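Kosetlow Draft Grades: data card and readme

What you are getting

One table, 2,559 rows, one row per drafted player. Each row has the pick number, the position, the college, the pre-draft grade from the Mavano scouting sheets, and what the player did over his first 3 seasons. The workout numbers sit in a second table and join on player_id.

Before you load it, a word of warning. Most people who ask for a copy want to prove that a 40-yard dash time predicts a career. I have yet to see anyone do it with these rows in a way that held up on a draft class they hadn't already looked at.

Where the grades come from

Mavano graded on a scale that tops out at 60. Their sheets say a 50 is a "solid starter." They never wrote down what a solid starter is, and two graders working the same position in the same year could be nine points apart on the same guy. We kept both grades where both exist (grade_a, grade_b) and did not average them. If you average them yourself, say so when you publish.

Some grades were changed after the draft. The Condori copy of the sheets, pulled in March before the picks were made, disagrees with the later copy in 300 rows, and nearly all of the changes move the grade closer to where the player went. Draw your own conclusions. Use the column grade_march if you care about this, and you should.

Workout numbers

Hand-timed and electronic times are mixed in the older classes. The column timing says "hand", "electronic" or "unknown". Treat "unknown" as hand. Pro day times run faster than combine times, which every scout will tell you is down to the track surface and which I suspect has more to do with who is holding the watch.

Vertical and broad jump are in inches. Bench is reps. A blank means the player skipped the drill, and players do not skip drills at random. Please don't fill the blanks with the position average and then write a paper about it.

Career value

The column value_3 is the Wutevport score. I don't love it. It pays linemen for games started and pays receivers for yards, so comparing across positions is close to meaningless. Within a position it is tolerable. An earlier version scored punters as safeties. That was fixed, and if your file has a punter with tackles for loss, get a new file.

Known problems

Players who changed their names may appear twice. College is the last school attended, so transfers look like they spent four years there. Undrafted players are missing entirely, which makes any claim about "finding value late" shaky from the start.

Terms

Free for research and for arguing with your friends. Don't sell it as a mock draft product. Corrections go to Wilson Espinoza with the player_id and a source we can check. A message board post is not a source.
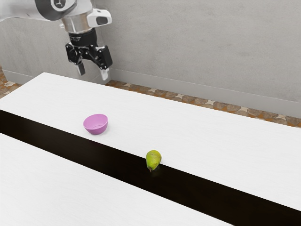
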